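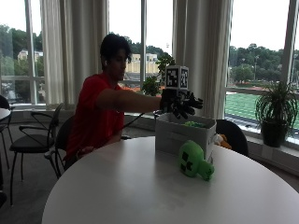
At the round table: a white storage box and a green creeper from Minecraft

I had been meaning to write up our visit to Muneter ever since we got home, and I'm finally sitting down with a cup of tea and my very messy notes, so please forgive me if this wanders. We went along in June 2020 on what they called a small open day, and small was the right word for it: six visitors, a short walk from the bus stop on Tastura Street, and a front door I managed to miss twice!

Renata Cieślak met us downstairs and took us up to the second floor, chatting the whole way (she used to teach kindergarten, and I think it shows in how she waits for the slow ones on the stairs). I'd expected long benches and bright strip lights, I suppose, and instead the room where we spent most of our time was built around one big round white table. I was so taken with that table. It has a smooth, matte top, and the daylight from the windows lies on it very softly, so that you want to put your hands flat on it and stay a while. The chairs are black, the office kind, and comfortable enough that my back had no complaints by lunchtime.

The subject of the day was tidying. Plain old putting things away, and taking them out again, which I have been doing for most of my life without giving it a moment's thought. The toys are all plush, or at least all the ones I met were, and the creeper got the most attention by far. It's the blocky green fellow with the square dark eyes and that unhappy mouth, and my grandson has the very same character on his pajamas, so I felt I was among friends. There was an orange and yellow one as well, which I'd gladly have taken home in my bag.

The box is the sort of thing I have in my own hall closet, rectangular and open on top, in a pale grayish white. Renata told us they have 689 toys and household bits on their list altogether, most of them kept in the storeroom, and that it takes a good while to decide which ones come out on a given morning. Soft toys are harder to pack neatly than you'd think. They flop, they spring back up, and the one on the bottom is always the one you wanted. I tried it myself after the coffee break and my creeper spent a long time with his feet in the air.

Coffee, by the way, was excellent, and came with a poppy seed cake from Bielecka, the bakery on the corner. Felicja Krajewska from our group asked for the recipe and was very kindly refused.

After that we had the storeroom, with its shelves and its labels. Zihan Tian showed us how everything is signed out and signed back in, down to the last teaspoon, and I came home and looked at my own kitchen drawers with some shame. He said about 200 people had asked to come this year, so I do feel lucky.

If you'd like to go, the next open day is planned for October. Write to Renata early, wear shoes you can manage stairs in, and leave time for the bakery afterward. They close at two on Sundays.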